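Category: Worktops and Table Surfaces – Light Wood Range

Last updated: Thu 11 July

Cluvari Table Surface, Pale Grain Finish

The Cluvari is a light-colored tabletop supplied by Protwood for use in training rooms, school workrooms, staff kitchens and shared offices. It is offered as a top alone or as a complete table with the Relano base. Institutions that already own Relano bases may order replacement tops in the same finish and fit them without altering the base.

The surface has a pale beige to cream tone with a fine grain. It was chosen for rooms in which people work at the table for long periods and need to find small items on it quickly. Dark or strongly patterned tops can make this harder, and several of the institutions we supply have asked for a plain surface on which papers, parts and tools show up clearly.

Sizes and ordering

The Cluvari top is made in one standard width and three lengths. The standard order code is 549, which refers to the middle length with square corners. Order code 276 refers to the short length, which is intended for use against a wall or as an end piece to a longer run. The long length is made to order and does not carry a stock code. Customers requiring it should state the full length of the run, the position of any wall sockets and whether the table is to be approached from one side or both.

Orders of up to 20 tops are filled from stock. Larger orders are scheduled with the customer and may be delivered in stages. A purchasing department that wishes to receive all of its tops on one day should say so at the time of ordering, as storage on site must be agreed beforehand. Tops are delivered flat and must be kept flat until they are fitted. They should not be leaned against a wall overnight.

Rounded corners are available on all lengths. They are recommended for rooms used by young children and for narrow rooms where people pass close to the table ends. Rounded and square corners may be mixed within an order, but not on a single top.

The finish

The grain of the Cluvari is fine and runs in one direction along the board. When two or more tops are to be placed end to end, the fitter should check the grain direction before the fixings are tightened. Tops from the same delivery are matched for tone. Tops ordered at a later date may differ slightly, and we advise customers planning a second phase to order all of the tops together where the budget allows.

The appearance of the surface changes with the light in the room. Under a bright lamp or near a window, part of the top will carry a pale sheen and the grain in that area will seem fainter. Away from the light the same board can look slightly cooler and grayer, with longer lines in the grain becoming easier to see. Customers who are sensitive to glare should ask for a sample and place it where the table will stand, preferably at the time of day when the room is most used.

Samples are sent on request. Each sample is cut from a full board and is large enough to show the grain properly. We ask that samples be returned once a decision has been made.

Use with stands and risers

Many customers place a small rack, monitor stand or shelf riser on the tabletop to gain a second level. The Cluvari is suitable for this use. Stands with a flat bottom bar spread their weight along a line and are preferred to stands with narrow points. Metal feet should be checked for rough edges before they are set down, and a stand should be lifted when it is moved – dragging a loaded stand is the most common cause of the scratches reported to us.

A thin felt strip may be fixed under the bar of a stand that will be moved often. Rubber pads are not recommended, as some kinds leave a mark on pale surfaces after long contact. Where a stand is to remain in one place for a year or more, it should be shifted a little from time to time so that the surface ages evenly.

Care and cleaning

The tabletop should be wiped with a soft cloth and warm water to which a small amount of dish soap has been added. It should then be dried with a second cloth, following the direction of the grain. Scouring powder, steel wool and bleach must not be used. Ink should be removed as soon as it is noticed. Adhesive tape may be used on the surface for short periods, for example to mark out places during a class, but it should be taken up at the end of the day.

Hot pans, kettles and soldering equipment must be placed on a mat. The finish will tolerate a warm cup, but it is not intended as a heat-resistant surface, and marks caused by heat are not covered by the guarantee.

In rooms with shared use, we suggest that a short care notice be kept near the table. A printed notice is included with each delivery. Aleksandra Krajewska, who manages our customer care desk, can supply the text in large type.

The Cluvari surface in use: 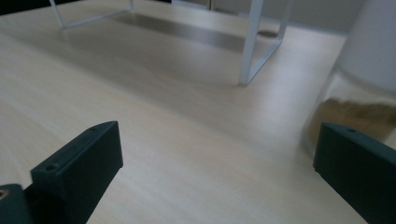
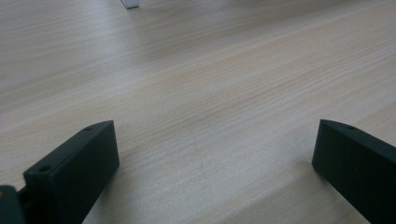
Guarantee and replacement

The Cluvari top is guaranteed against warping and lifting of the surface when it has been fitted to a Relano base, or to another base approved by Protwood in writing. The guarantee does not cover ordinary wear, heat marks, or damage caused by cutting directly on the top. A claim should be accompanied by the order number and a short account of how the table is used.

Since April, customers have been able to return a worn top when a replacement is delivered. Returned tops are inspected and, where possible, cut down for use as shelves or smaller tables. Almost 1,000 tops may be accepted under this arrangement in the current year. Requests are taken in the order in which they are received, and a top must be clean and free of fixings before it is collected.

Fitting

Two people are required to lift and position a standard top. The base should be leveled first, then the top laid in place and aligned by hand before any fixing is tightened. The fixings are tightened from the center outward. Power drivers may be used to start the fixings, but the final turn should be made with a hand tool. A fitting sheet is packed with every base – it should be kept with the room records, as it also shows the position of the fixing points.

Protwood can arrange fitting for orders delivered to a single building. Requests for fitting, and questions concerning unusual rooms or existing bases, should be addressed to Vega Prieto in the contracts office.

Related items

Relano Base, Fixed Height
Relano Base, Adjustable Feet
Zalewska Shelf, Light Finish
Cluvari End Piece, Order Code 276
Felt Strip for Stands and Risers
Cluvari Sample Board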